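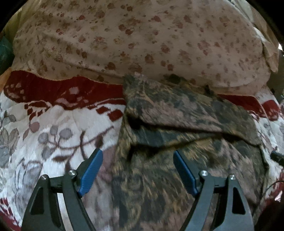 Re: [handheld-practice] Draft 3, section 4: cloth on a made bed

From: Faraji Massawe
To: handheld-practice list
Date: 1/2/18

Amado Lagman wrote:
> Section 4 says the work surface should be "plain and
> of one color" for all cloth tasks. At Gatness we can't
> follow that. We record in bedrooms, and the beds have
> printed covers on them. If the rule stays, most of what
> we have falls outside the guide. Can it be a "should"
> for benches and left out for homes?
>
> Also, 4.3 says nothing on where the fingers go before
> they close.

Amado,

I agree on the first point. The plain surface rule came over from the Asstead bench guide, and Helmut Reuter copied it in as it stood. I would keep it for benches and write a new 4.2 for homes:

4.2 In homes, leave the bedding as found. Do not swap a printed cover for a plain one. Note in the log that the cover is printed and whether the cloth to be picked up is also printed.

4.2.1 If the cloth and the cover are both printed, the cloth should be clearly darker or clearly lighter than the cover. If neither is the case, log it as "low contrast" and carry on.

On 4.3, my proposal is:

4.3 Before closing, bring both finger pads into view with the cloth between them. Aim for a raised fold. Do not press the pads into the bedding to reach a flat part.

4.3.1 One pad may touch the cloth first. Stop if a pad has caught the cover as well, open the fingers, and start again. Keep the failed try in the record. 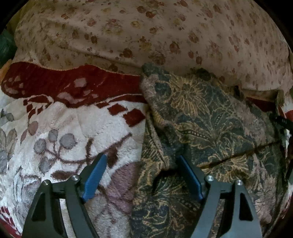
Fig. 2. Dark patterned cloth on a printed blanket, right pad against a fold.

I would like Fig. 2 to go next to 4.3.1. The left pad is near the line between the dark cloth and the pale blanket, and that is the spot where people ask me what counts as a clean start. My answer is that it is fine as long as the pad is not holding the blanket when the fingers close.

Jhun Dizon asked off list for a limit on tries. Villov uses 40 per bed before a break, and I have no objection to that number. Marek Sýkora wanted over 300 per session, but I think that belongs in a planning note and not in the guide.

Still open: straps and cords lying on the bed. Draft 3 says to clear them. I would say clear them only if they can reach the fingers, and log the rest.

Please send changes to the wording on list, with the section number in the subject line.

Faraji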